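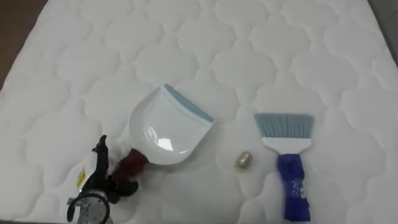
White dustpan with the blue lip, on the quilted mattress

Subject: Re: [housekeeping-list] crumbs in a quilted top, vacuum or no?
From: Yoon-hee Oh

On Monday, Tultell wrote:
> We bought a mattress with one of those puffy stitched tops and
> every cracker crumb in the house ends up in the seams. The hose
> on our Morais just slides over the puffs. I paid 285 for this
> mattress and I don't want to snag the stitching. Does anybody do
> it by hand? And with what?

By hand, yes! I gave up on the vacuum ages ago (ours is a Grukard, loud as a truck, and it grabs the fabric and won't let go). A dustpan and a little hand brush get me a lot further on a top like this one, with the scalloped stitching that looks like rows of clouds.

The pan matters more than the brush, I think. You want one with a soft rubber strip along the front. A bare plastic edge rides up on the puffs and the crumbs go right under it, but the rubber kind of bends along with them. Get one with a fairly deep scoop too, because you'll be tipping it around on a squishy surface and the shallow ones spill.

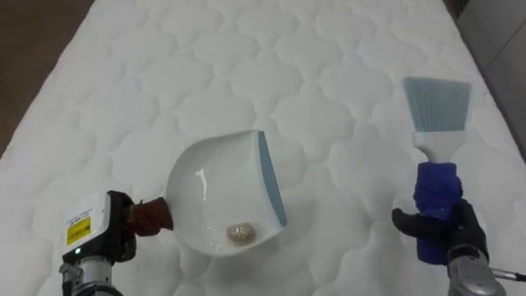

A little clump in the pan, by the blue edge

I brush along the seams first, short strokes, and only then go across. If you start by going across you just knock everything into the next row over. Strip the bed all the way down before you start — I used to fold the sheet back halfway and then wonder where half the crumbs went.

Wrapping the handle is worth doing if yours is short and slippery. Any bit of padded cloth or tape will do, and your hand won't cramp up by the time you get to the foot end.

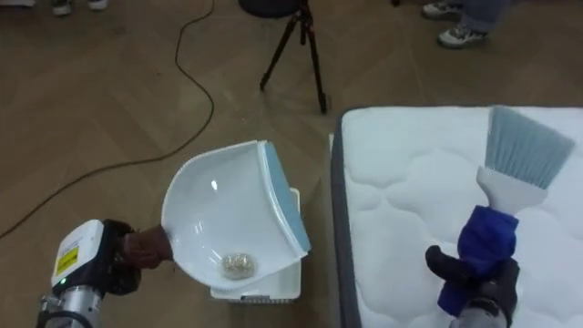 Then there's the emptying. Put your bin or tub on the floor right up next to the bed so you aren't walking a full pan across the room. I used to carry mine to the kitchen, and with wood floors you find the grit later with your bare feet (ask me how I know).

Somebody at Hutberg tried to sell me a special mattress brush for 70 dollars. I passed. My plain one was 8 and I've had it over 8 years, so go cheap and see if you like it. What are you using for the sides, by the way? I still haven't found anything good for lint on that fabric border.

Yoon-hee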